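Thu 12 December

# Fold it where you wash it

Quick one, written between loads, so forgive the state of it.

My argument. Clothes should be folded within arm's reach of the machine that washed them. On a proper table, standing up. Not on the bed, not on the sofa in front of the telly, not "later". I've held this view for years and have mostly been told it's a silly thing to hold a view on.

The usual advice goes the other way. Get the basket out, carry it upstairs, fold in the bedroom next to the drawers. Sounds sensible. Less walking with neat piles, fewer things toppling on the stairs. I did it like that all through my twenties and I can tell you what happens at the top of the stairs. The basket goes down on the floor. The bed is made, or it isn't. Phone goes. Three days on you're pulling a work shirt out from under the towels at ten to eight and wearing it as it comes.

That basket became a second wardrobe. A worse one.

So when we moved to Plendham I put the big table in with the washing machine and the dining room got the small one. Visitors have remarked on this. We eat four to a table meant for two and my jumpers have all the space in the world. I'd make the same swap tomorrow. 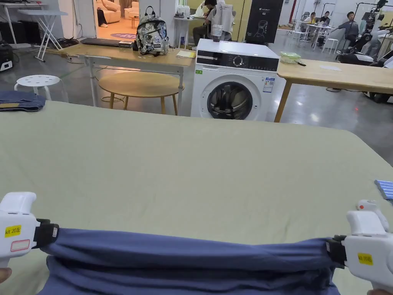
Size is the thing people get wrong. They'll give laundry the top of the machine, or a shelf, or one of those fold-down flaps sold by Tenano (I had one, it sagged, it went back). You need width enough to pull a garment straight from both ends at once, because that pull is the whole job. With a blue-grey piece stretched out across a big cloth-covered table, and the jeans already folded over on the left, you have somewhere to work and somewhere to put what's finished. And the washer straight across from you. Try the same thing on top of a washing machine. There's room up there for a plastic cup and not much else gets done.

The cloth matters too. I was slow to come round to this. Bare wood is slippery, a T-shirt skates about on it and you end up chasing a sleeve. Lay a cloth down and the fabric stays where you left it. Plain cloth, pale. Something you can wash. I use an old bedsheet doubled over, and in June I finally hemmed it, badly.

Now the objections, which I have heard, at length.

First, space. Most people haven't got a room for this. I know. I've lived in a flat where the machine was under the hob. But have a look at what the space you do have is being used for. The Monell catalogue came through the door last month and it has a laundry section, pages of it, and every room shown has a plant, a wicker thing, a sign saying LAUNDRY in case you'd wandered in lost, and a worktop the depth of a hardback book. Cheapest arrangement they do was 1,072 pounds. For a shelf and a rail! The middle one was 1,753 and the one with the island was 3,942, and the island was covered in jars. Pegs in jars. You could not have folded a tea towel on it.

A second-hand table costs less than the jars. If it won't fit, one that folds against the wall will do, as long as it opens out properly wide and doesn't wobble. Kitchen table is fine as well if the machine lives in the kitchen. Clear the breakfast things and get on with it.

Second objection, and this one's better. It's dull. Standing at a table folding is dull and at least on the sofa there's something to watch. Fair. But I timed nothing and measured nothing and still I'd swear sofa folding takes twice as long, because you're looking up every half a minute, and you're doing it on your knees, literally on your own knees, which are not flat. Every shirt comes out a slightly different shape. Then the pile leans. Then someone sits down next to you and there it goes.

I don't mind the dullness anyway. Radio on. Door shut. It's the one bit of the week when my hands are busy and no one wants an answer out of me.

Third. "I don't fold, I hang everything." Good for you. Your socks?

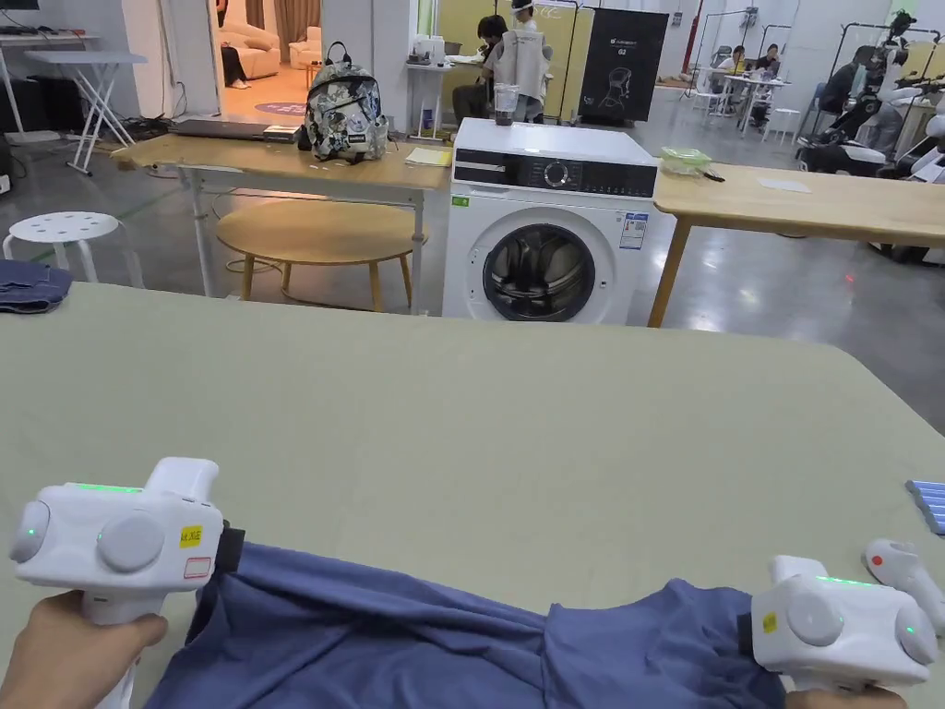
What I really object to is the way folding gets treated as the leftover part of the wash. All the thought goes on the machine. People will read reviews for a fortnight, compare spin speeds, peer at the energy label, argue about whether they need the steam setting (no). Then the thing arrives and does its programme faultlessly and the clean clothes sit in a heap, because not one minute went on where they'd go next. The wash is the easy half. You press a button. The hard half is the heap and for that we buy a basket, ie a container for putting it off.

We had a Wanigasekara drier for a while, a big old lump, inherited with the house. Worked beautifully. Made the problem worse if anything, as everything was ready at once and all of it creasing by the minute. You want to catch a thing soon after it comes off the heat or the line, while it'll still lie flat for you. Table's right there, you catch it. Table's upstairs, you don't. When the drier finally packed up I didn't replace it, just a rack now, and I take things off the rack in ones and twos as they're ready and fold them there and then. Ten minutes in the evening, sometimes less.

A few rules of the house, which I'll defend if pushed.

- Heavy stuff first. Jeans, sweatshirts. They make the base of the pile.
- Smooth before you fold. Both hands, out from the middle. Skipping this is why your piles look like mine used to.
- Nothing else lives on the table. Post, keys, school bags, laptops, all of it goes on some other surface. Give it one envelope and you'll have a desk by the weekend.
- Fold to fit the drawer you've got. I spent a winter doing the little upright packets, very pretty, and they all fell over because my drawers are deep.
- One person's pile at a time, if you can manage it. I often can't.

That fourth rule cost me real effort to arrive at, by the way. There's a whole world of folding instruction out there and very little of it asks how big your drawers are. A shirt in thirds, then in half, then in thirds again, stood on its end like a book. Fine in a shallow tray. In mine it's a landslide every time somebody opens the drawer, and somebody opens it with some force at 7am. Flat stacks, plain halves, done. Less to photograph, easier to live with.

I'd go further and say builders should be made to think about it. Every new house I've been round has a utility room the size of a wardrobe, with the plumbing for two appliances and nowhere to put down a pillowcase. You open the washer door and it hits the wall opposite. They'll list it as a selling point. "Separate utility." Separate from what, from use? I'd swap the second bathroom in any one of them for a room with a window, a machine and a table a grown adult can spread their arms across.

Won't happen. Bathrooms sell houses, tables don't.

But you can do it at home this weekend with what you've got. Move one table. Put a cloth on it. Do a single load start to finish without leaving the room and see if you don't feel differntly about the rest of the evening. If you hate it, carry the basket back upstairs, it'll be very happy on the floor by the bed.

Right, that's the machine finished. Off to fold.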